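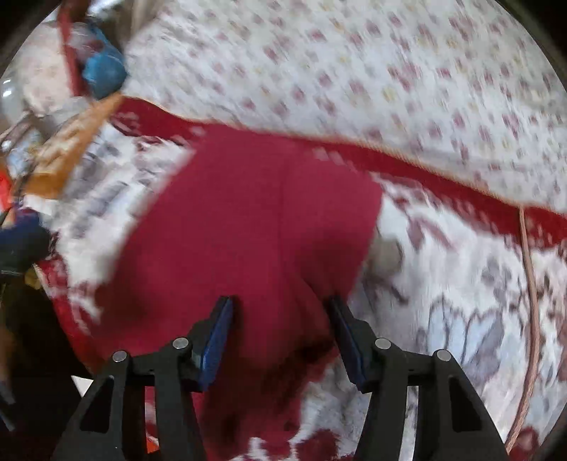

Rhodri Probert thinks that most people fold too much. A cloth which is folded eight times, he told me, becomes a brick, and a brick does not let any air through. He prefers two folds, sometimes three, and then he leaves the thing in peace.

I had come to Sarnthorpe to talk with Alun Gape about bed textiles: the quilts, the covers, the sheets, and all the smaller cloths which live together with them. Rhodri was there too, and he put in his opinion when he wanted. Alun has written down his method for friends and customers for many years. He does it under the name Clirar, and the notes are passed from hand to hand as photocopies.

"I am not a tidy man," Alun said at the beginning. "My desk is terrible. But a bed is different. You lie in it for a third of your life, so you should know what is on it."

I asked him what a person should do first with a bed where everything is mixed together. He answered quickly that the small pieces must come out before the large ones are touched.

"If you pull the quilt first, the small cloth travels with it. It goes under, it goes inside a fold, and you find it in March. So take the small one away, lay it on a chair, and then you can see what you have."

He likes strong colors for the small cloths. Red is his favorite, on a light bed especially, and he keeps a crimson one at home for laying over his feet. It is easy to find again between patterned covers – this was the whole explanation, and he seemed surprised that I waited for more.

About patterns he had more to say. Many people believe that flowers on flowers is a mistake. Alun does not agree. A sheet with tiny flowers and a cover with very big ones can lie together without any quarrel, in his opinion, when one color comes back in both of them. "The eye needs something to hold. If there is red in the small flowers and red in the big flowers, good, finished. People buy a whole new set when they only needed to look."

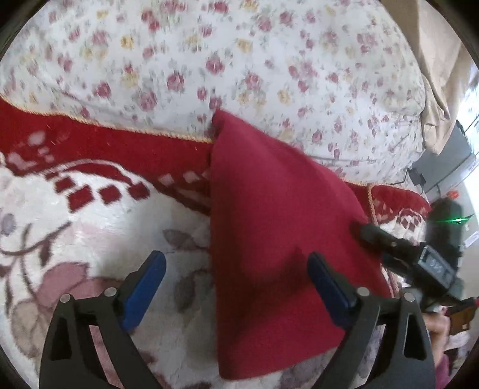

*Reading time: 3 minutes*

We talked then about borders, where Alun becomes strict. A quilt with roses and a deep red border, with a thin gold cord along the edge, is the type he is asked about the most. The middle of such a quilt is usually simple to care for. The border is the part which collects everything.

"Lint loves dark red," he said. "Every little white fiber from the sheet sits there and looks at you. People wash the complete quilt again for this. Please do not. Take a soft brush and go along the border in one direction."

I wanted to know about the gold cord. He told me to never pull a loose end, and to never iron directly over it. He puts a thin cotton towel between, and he stops before the corner, where the cord turns and is weakest. If the stitches open there, three or four by hand will hold it, and the thread does not have to be gold. Rhodri uses yellow.

For felt-like cloths the advice is different again. They should not be lifted by one point and left to hang for a long time, because the corner gets a little ear. Alun lays them flat to rest and then folds them once. He showed me this on the table, slowly, with the edge turned toward himself.

A reader from Alvarado had written to him with the question if a quilt may be stored in plastic. He said no, and after a moment he said it again. He recommends a cotton bag, and as an example of a good one he named the type sewn in Nedach, wide enough that the quilt can be rolled. His own rolled quilt needs a shelf 170 centimeters long. "My wife says that this is a shelf for a person," he said.

Does he ever throw something away? Not often. He has a cover which he bought in 2000, and it has been repaired so much that the back is more thread than cloth. He still puts it on the guest bed when his sister comes, with the good side up.

Before I left, I asked how long the making of a bed should take. Rhodri said five minutes. Alun said that it depends on the quilt, and then he went to look for the brush, which he wanted to lend me.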